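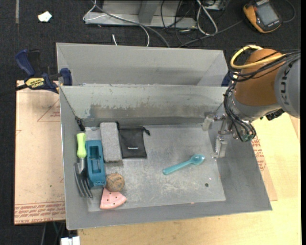
Brestora Hand Garden Fork: Review

Home Reviews Garden Contact

The Brestora hand fork was assessed over one season in January beds and containers. Its lime-green handle narrows at the middle and remains easy to locate among other items. The long, curved tines entered compacted soil well – stony ground proved slower. The grip suits smaller hands best. Recommended for general weeding.

Reviewed by Anselmo Puma

21 comments 2,910 shares

This site uses cookies. Accept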